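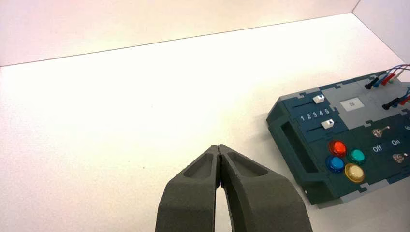

Brimness Street Tree Inventory

Tabular inventory of street trees in the Brimness district, compiled from walking surveys. Each row is one tree. The release contains 844 rows and 15 columns in a single UTF-8 CSV file, comma-separated, with a header row.

Main columns

- tree_id: integer, stable between releases
- genus, species: lowercase text; species is blank where only the genus was determined
- girth_cm: trunk girth at chest height
- side: N, S, E or W side of the street
- condition: good, fair, poor or dead
- surveyed: month and year

Collection

Girth was measured with a cloth tape and written on paper sheets, then typed in. Multi-stem trees are recorded by their thickest stem only. Trees behind private fences are excluded even when the crown hangs over the sidewalk. 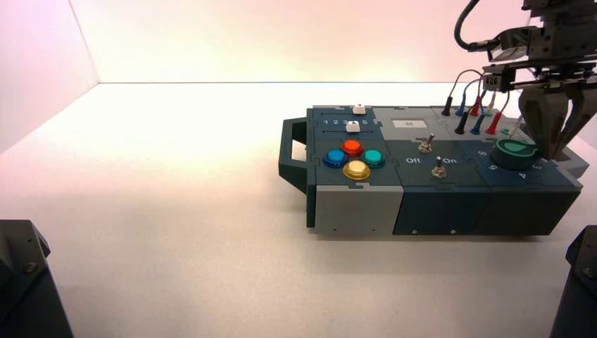

Board with numbered slider, handle at left.

Known problems

Blank girth values are missing, not zero. In version 1 they were exported as 0, which lowered the district mean. Version 2 fixes this. Rows surveyed in November have weaker species labels, as most were made from bark and buds. The 202 linden rows should be treated as genus-level only. Street names follow the old signs on Clurkell Road and its side streets, so joins against newer address files will drop some rows.

Loading

Read tree_id as an integer and everything else as text, then convert girth_cm. Some spreadsheet programs turn the surveyed column into full dates.

Maintainer: Ryota Oshima. Send corrections with the tree_id and the column name.

Related datasets

Brimness Park Benches
Clurkell Road Curb Heights
Breltell Hedge Survey
Tatlı Orchard Bloom Records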